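Dye workshop notebook, Bondton
May 30, 2018

Continued with the wash test of the madder and weld skeins. The yarn is the undyed Juhl two-ply, same lot as in December, so the old samples can be compared with the new ones. I checked the lot number on the bands before I cut anything. One band was missing and I put that skein back in the cupboard.

Scouring was done yesterday evening. I used Plondix at the dose we have on the wall card, and I let the yarn cool in the pot until the morning. The water was more yellow than I am used to. I rinsed it two times extra and the last rinse was clear. If the lanolin is still inside the yarn, we will see it as pale spots after the madder, but I did not find such spots on the first skeins.

Mordant: alum only, no cream of tartar this time. Þröstur wants to know if the tartar is making the weld more dull, and for that we need one full set without it. I kept the temperature low and stirred by hand. The big thermometer shows a wrong value near the top of its scale, please use the small one with the metal clip.

Madder bath: 100 g of ground root from Brulta for each skein of the same weight. The roots were soaked over night in the bucket with lid. I warmed the bath very slowly. In December I went too fast and the color turned to brown, and Kári wrote "brick" in the margin, which was polite of him. Now it is a clean orange red. I would like it a little deeper, but I will not change two things in one week.

Weld bath: chopped tops, simmered, strained through the cotton cloth. A small spoon of chalk was added after straining. The bath became bright yellow at once and there was a foam on top that I took away with the ladle. The cloth has a hole near the seam. Some plant pieces went through and are now sitting in the yarn. They can be shaken out when it is dry, I hope.

For the wash test I cut 26 short lengths from the finished skeins, knotted each one on a strip of white cotton, and wrote the codes with the laundry pen. M is madder, W is weld, and the number after it is the skein. The strips with a zero are not washed and they live in the envelope in the drawer. Please do not borrow them for showing to visitors.

Every jar gets 800 ml of water. I first took the 600 ml jars from the lower shelf and had to pour everything again, so half an hour was lost. The bigger jars are now on the table by the sink, and I marked the line with tape. The neutral wool soap goes in one group and an ordinary household laundry detergent in the other. All the jars were shaken for the same time by the kitchen clock, then the strips were rinsed separately and laid flat on a towel. I changed the rinse water after each strip.

First look, still damp, so it is not a result: the madder in the neutral soap looks the same as the zero strip. The madder in the household detergent has moved a little to the blue side, more like raspberry. The weld I can not judge under the lamp in this room. I will look at it by the window tomorrow before lunch.

Staining of the white cotton is small for all madder strips except M4, where the knot was tied too hard and dye stayed inside it. I suggest to leave M4 out and repeat it.

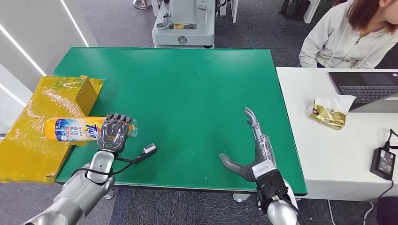 Why does the madder become more pink in the household detergent?
The wash water is more alkaline than with the neutral soap, and madder on alum is sensitive to this. A weak vinegar rinse can bring part of the orange back, but the wool should be rinsed again after it.

I have not tried the vinegar on this set. Two spare lengths of M2 are kept for it, in the paper bag.

To do:
Light test cards, half covered with foil, south window.
Order weld from Brulta, the sack is nearly finished.
New straining cloth, or sew the old one.
Ask Kári where he put the gray scale. It was in the blue folder and now there is only the receipt.
Þröstur has the pH strips at home and will bring them.

The madder bath is not thrown away. It stands under the bench with the lid on, and I want to put one more skein in it for a paler shade.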